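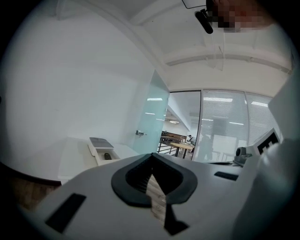

The office, with the counter on the left and the frosted door.

Where should the remote live in a small meeting office?

Posted by Marianna Laskowska

We have one remote control for the ceiling unit in our office and it goes missing most weeks. I have put a small white box with a grey top on the white furniture by the wall and asked everyone to return the remote to it. The room is used by 14 people across the day. Two points I can't settle:

- Is a closed box any better than an open tray?
- Does it matter how near the door the box stands?

I can drill the wall if I must, but the landlord (Zallisov) wants notice in writing and the last request took until November. The drawer is big enough for the remote and very little else, and I would like to keep it that way.
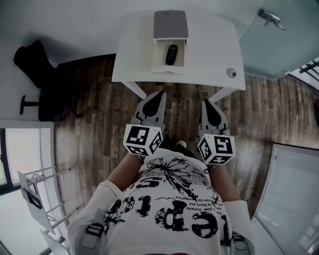
Replies

Bilal Boutros

Keep the drawer. An open tray collects pens, receipts and dead batteries, and after a month the remote is under them. A drawer sized to the item discourages that.

Lay the remote with the buttons facing up and put a label on the drawer front. Use 16 point type or larger, one word only. Fix the box to the surface with two strips of removable mounting tape, otherwise it slides when the drawer is pulled and people end up using both hands.

On position - near the door is right if people switch the unit off on leaving. If they adjust it mid-meeting, put the box within reach of the chairs. Check which happens more often before you move anything.

Spare batteries go elsewhere. Write the type on the underside of the box.

Prillia

we tied ours to the desk with string. it lasted 8 days

Nowicki

Wall holder by the light switch, two screws. I know you said about the landlord but it is the only thing that worked in our place. Some of them come with adhesive pads, mine fell off painted plaster twice.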